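Gullthorpe Conference Center
Refreshment Area Safety Inspection — Checklist and Comments
Inspection date: 2022-01-15

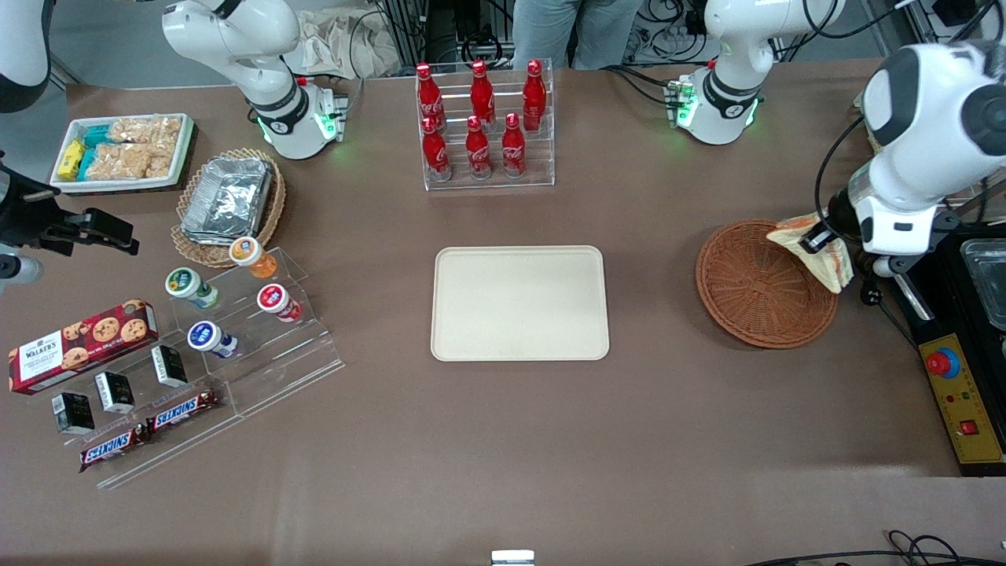
The inspection covered the second-floor refreshment area, the adjoining pantry and Corridor 8. Items are marked Satisfactory, Action Required or Not Applicable. Action items remain open until the building office has signed them off.

1. Exits and walkways
Exit doors open fully from inside: Satisfactory
Exit signs lit: Satisfactory
Corridor 8 clear for its full width: Action Required
Comment: Stacked chairs were found along the north wall. They are to be returned to Room 209 after each event.

2. Fire safety
Extinguisher in place and gauge in the green zone: Satisfactory
Inspection tag current: Action Required
Comment: The pantry extinguisher tag expired in July. The contractor, Barros, has been asked to service the unit and attach a new tag.
Smoke detector test: Satisfactory

3. Electrical
Outlets near the sink protected by ground-fault breakers: Satisfactory
Cords free of cuts and fraying: Satisfactory
Extension cords not used as permanent wiring: Action Required
Comment: One cord runs behind the pantry refrigerator. Tonel quoted $218 for an added outlet — approval is pending.

4. Food storage and service
Packaged items within date: Satisfactory
Refrigerator at or below 40 °F: Satisfactory
Allergen notice posted at the serving point: Action Required
Comment: The notice on the wall is the old version and does not list sesame. Replace before the next booking.
Food stored at least six inches off the floor: Satisfactory

5. Floors and cleaning
Floor dry and free of trip hazards: Satisfactory
Cleaning chemicals kept apart from food: Satisfactory
Mop sink drain clear: Action Required
Comment: Slow drain, also noted at the previous inspection. Refer to Trudel under the existing plumbing agreement.
Gas appliances: Not Applicable

Open items are to be reported to the building office in writing, with the section number given for each.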